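4.2 Tareas de cocina en mesa

Pasamos ahora al caso bimanual. La pregunta de fondo sigue siendo la misma de la sección anterior: si un sistema con dos brazos de gama media puede hacerse cargo de una tarea doméstica corta sin que alguien esté al lado para rescatarlo. Respuesta breve, todavía no. Respuesta larga, depende mucho del objeto.

Montaje. Dos brazos enfrentados sobre una mesa negra, dentro de un recinto cubierto con tela negra para controlar los reflejos (Fig. 4). Los objetos son en parte de juguete: verduras en una cesta, un huevo frito en la sartén. Somos concientes de que esto rebaja la dificultad en algunos aspectos (nada gotea, nada se rompe) y la sube en otros, el plástico liso resbala más que una zanahoria de verdad. La disposición inicial la fija un operador y se varía entre episodios.

Recogimos 662 episodios por teleoperación, todos en julio. Dos operadores, Cabanatuan y Abella, turnos de 30 minutos como máximo; pasado ese tiempo la calidad de las demostraciones cae, sobre todo en los agarres finos. Se descartaron los episodios con pérdida de sincronía entre brazos. La política Dima se entrenó con el resto, sin preentrenamiento adicional. Como línea base usamos el planificador de Tornmont con los parámetros por defecto, salvo el límite de fuerza, que hubo que bajar.

Se definieron 13 tareas. Las más simples son de un solo brazo: sacar una verdura de la cesta, dejarla en el bol. Luego las que exigen coordinación, por ejemplo sujetar un recipiente con una pinza y retirar la tapa con la otra. Las últimas encadenan varios pasos alrededor del aparato tipo tostadora, que es donde las dos pinzas comparten espacio y donde se concentran los fallos.

Resultados cualitativos. En recoger y dejar, Dima es fiable y el planificador también, poca diferencia. Con asas y mangos la cosa cambia: la base de Tornmont agarra la sartén por donde puede y la inclina, la política aprendida busca el mango casi siempre. En las tareas encadenadas ninguno de los dos llega a un nivel que dejaríamos solo en una cocina. El error típico no es de percepción. Un brazo termina tarde, el otro ya ha empezado el paso siguiente, y a partir de ahí no hay recuperación.

Los objetos pequeños y redondos merecen mención aparte. El huevo suelto rueda al primer contacto si la pinza entra desviada. Abella propuso un acercamiento vertical más lento, ayuda bastante pero alarga el ciclo aproximadamente 2 segundos. En un taller como el de Flillier, donde se probó una versión anterior con piezas de ferretería, ese retraso no sería aceptable. En casa seguramente sí.

Queda pendiente repetir la serie con alimentos reales y con el recinto abierto, luz natural incluída. No esperamos que las cifras aguanten tal cual. Las tasas por tarea están en la Tabla 3 y el protocolo Gál de puntuación en el apéndice.

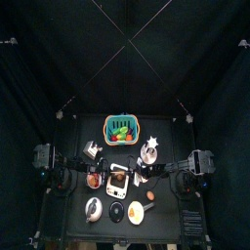

Figura 4. Mesa de trabajo con los dos brazos, las pinzas junto al aparato central y los utensilios y alimentos de las tareas de cocina.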